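Can a robot put away my stuff yet? (no)

Quick one tonight, it's past 11 and I still have dishes. Which is sort of the topic.

So I've been reading way too much about home robots again. Every January it's the same thing, a shiny clip of some machine folding a towel, and my group chat goes nuts, and I go look for the long version. The long version is always slower. Seron put out one where the arm loads a dishwasher and it looks great until you notice the little "14x speed" in the corner. Fourteen! I could load it, run it and unload it and be in bed.

Not knocking it. Five years ago it would have dropped the plate. But people ask me (because I worked on a shop floor for a while and apparently that makes me the robot guy) whether they should wait and buy one. And my answer is still no. Vacuum, sure. Mower, if you have a flat yard. Anything with hands, no.

The problem is cords. Well, cords and bags. Soft stuff. Anything that's a different shape every time you pick it up.

Think about putting away a hair dryer. Stupid chore, takes half a minute, you don't even look. One hand on the handle, other hand goes hunting in the cord for the bit that's caught, pull, shake, pull again. Then it goes in the bag. 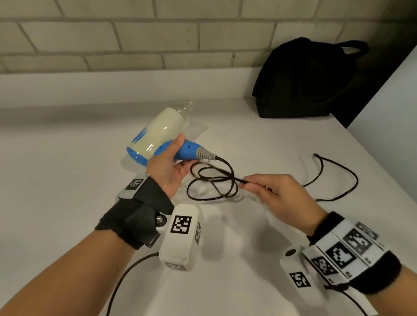 And most of that is feel. You know from the tug whether it's a real knot or only a loop sitting on top of another loop. I tried explaining this to my kid and couldn't. You just pull and you know. Cameras can see the cord fine, I think, but which bit goes over and which goes under, and what happens if you pull THIS bit, thats a whole different thing.

At Terkdale, where I did three years on the packing line, we had a Brumex arm doing boxes. Loved that arm. Same box, same spot, all shift long, never complained. Somebody upstairs decided it could do the power leads too, one lead per box, coiled with a twist tie. They ran a trial of 1000 leads. It got 649 in the box. Which sounds ok until you're the one standing there fixing the other 351 by hand, and some of them had gone into the belt. Trial over. Back to people, and the people could do 400 a shift without even trying while talking about football.

That was a while ago, and the grippers are much better now, I know, I've had the emails. The newer approach is learning from people doing the job over and over instead of some guy typing in every move. Makes sense to me. Nobody on our line could have written down how they coiled a lead but they could all show you. Whether showing is enough I have no idea. There's an outfit called Ezeani that claims its robot will handle cables "in the home environment" by next year. Okay. Which home. Come see the drawer under my TV.

What I'd pay for, in order:

Laundry, start to finish, including the socks
Emptying the dishwasher at normal human speed
Untangling anything
Fitted sheets (dreaming)

What I can get today: a disc that eats one phone charger a week and then beeps at me from under the couch. Funny how it's a cord again.

Anyway if you have one of the arm ones at home, a real one, not a preorder, tell me in the comments what it does all day. Esp. if it does bags. I'll do a follow up if I get enough replys.

Ok, dishes.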